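Equipment Planner, Cloth Handling Cells (fixed term)
Skuvberg -- Posted 04/04/2025

Skuvberg is hiring an equipment planner for its cloth handling group. The job is to work out what we need to buy, what it will cost to run, and when it has to be on the floor. The contract is for 11 months, with a possible extension if the second phase is approved.

About the work

The group trains pairs of robot arms to spread, straighten and fold fabric. We started with a single cell and have been adding to it out of leftover project money, one order at a time. That has left us with mixed spare parts, two different sets of cable ties and a purchasing record that lives mostly in email. For the next phase, which we call Plernuvell, we have a proper equipment budget and need a person to plan it.

A cell has two arms fixed to an aluminum rail along the front of a speckled tabletop, with walls on three sides and a clear panel in front. The grippers work on one piece of cloth at a time. Most of what wears out or gets replaced is small: cables, ties, jaw parts, fasteners, and the cloths themselves.

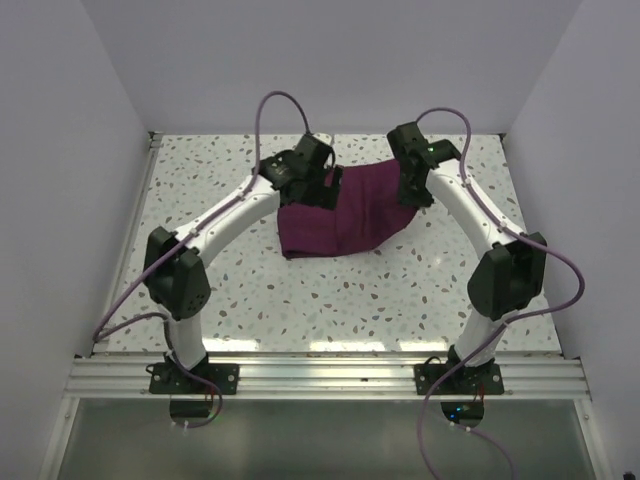

The larger purchases are the arms, the rails and the tabletops. Lead times on these vary a lot, and we have been caught out before. In February an order of rail arrived ahead of the mounting plates and sat in the hallway until the plates came. We would like you to build a schedule that keeps that from happening again.

What you will do

Draw up a full parts list for one cell, down to the screws, and keep it current.
Get quotes from at least 3 suppliers for each major item and write up a short comparison.
Plan the floor space, power and network drops for new cells with the building staff at our Tristamthorpe site.
Set up a spare parts stock with reorder levels, starting with cables and gripper jaws.
Estimate yearly running costs per cell, including operator hours and replacement cloth.
Report spending against budget every month.

You will spend 70 percent of your time at a desk and the rest in the lab. You do not need to program the arms. You do need to watch them work long enough to know what an operator means by a cable that drags on the bend, and whether the fix is a longer cable or a better clip.

What we are looking for

At least 2 years in purchasing, lab management, production planning or something close to it.
Comfort with spreadsheets and with reading a supplier's technical drawing.
Experience with import paperwork is useful. Some of our parts come from overseas.
A driver's license, for trips between sites.

A degree is not required. If you have kept a machine shop, a sewing floor or a school workshop supplied on a fixed budget, please apply and tell us how you did it.

What the current operators say

We asked the people who run the cell what the new planner should put first. Their answers are passed along to every applicant so you know what you are walking into.

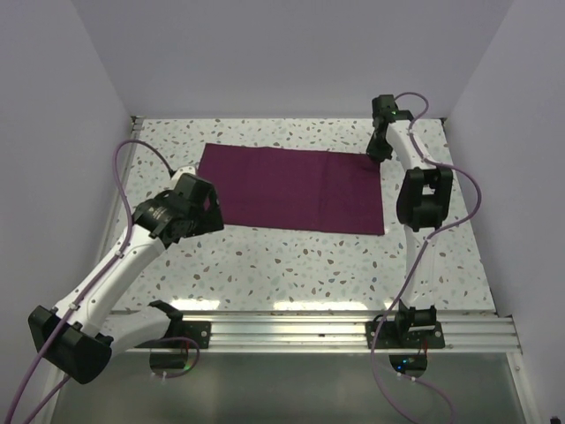

Buy the spares before you buy another cell, was Sanna's answer. A second cell with no spare gripper just means two cells can stop in place of one. Sanna also asked that the cloth budget be its own line, because at the moment it comes out of office supplies and runs short every quarter.

We agree on both points, and the draft budget will be open for changes when you start.

Pay and conditions

Full time, paid monthly, with health coverage from the first day. Hours are flexible outside of delivery days, when someone has to be on site to sign for freight and check it against the order. Travel between sites is reimbursed.

How to apply

Send a resume and a one-page note through the careers form on the Skuvberg site. In the note, describe one piece of equipment you bought or helped buy, what it cost beyond the sticker price, and what you would do differently. Please do not send a full portfolio -- we will ask for more if we need it.

Interviews are held at Tristamthorpe and include a visit to the lab. Applications are read as they come in, and the posting stays open until the position is filled.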